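The Last Count

In the year when Wakar bought the Bomside stores, Thanakorn Intarasuk was told to count everything one more time.

He had worked in the shop on Jitpraphai Road for 12 years. It was a small shop with two doors, one to the street and one to the bus station, and most people came in by one and went out by the other. Some of them bought something on the way. The company in the capital had a word for these people, "pass-through," and every April a letter arrived asking him to turn more of them into customers. He kept the letters under the cash drawer to make it level.

The new owner sent a thick envelope. Inside was a list with 953 lines, one for each product, and a page of instructions. The products without a check mark would not be ordered again. Thanakorn put on his glasses and read the list standing up, while the rice cooker was steaming behind him. The shrimp crackers had no check mark. The Lellex batteries had one, although they had lost their power on the shelf and he had complained of it three times.

"They close us?" asked the bus driver who came each evening for one boiled egg.

"They are changing the sign," said Thanakorn.

"It is how it begins."

He gave the driver his egg and the small paper of salt.

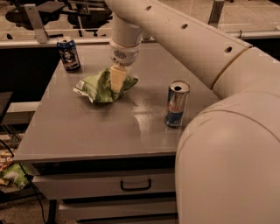

He began with the snacks, as they were nearest to the door and he wanted to see the street. It was slow work. The bags on the low shelf had been pushed by children's hands for many weeks, and he took them out one after another and wrote the numbers in pencil. At the back he found a green chip bag, all crumpled, the kind a person squeezes when he is thinking of something else. He did not put it on the list. He set it on the counter next to the telephone, and it made a little noise there, opening itself.

At eight in the evening his daughter called. She wanted to know if he had signed the paper.

"I have to finish the count first."

"Father, the count is for them. The paper is for you."

He said he understood the difference. She was a good girl and she worked in a bank, and she believed that a paper became worse each day it was not signed. He asked her about the baby. The baby had a tooth.

After that there were no customers for a long time. He counted the canned fish, the soap, the phone cards, the candles. He came to 3,101 pieces, and he wrote this at the bottom of the last page, and beside it the date, 11 December 2019, and his full name in careful letters. Then he remembered the umbrellas. There were 8 of them in a bucket by the bus station door, and they were on no list at all, because he had bought them himself in the rainy season and he lent them more often than he sold them.

He looked at the bucket. Outside the last bus was waiting with its lights on, and the driver was walking around it, kicking the tires.

Thanakorn took the pencil again, but he only used it to scratch his ear. He turned off the rice cooker, carried the bucket to the back room, and covered it with his coat.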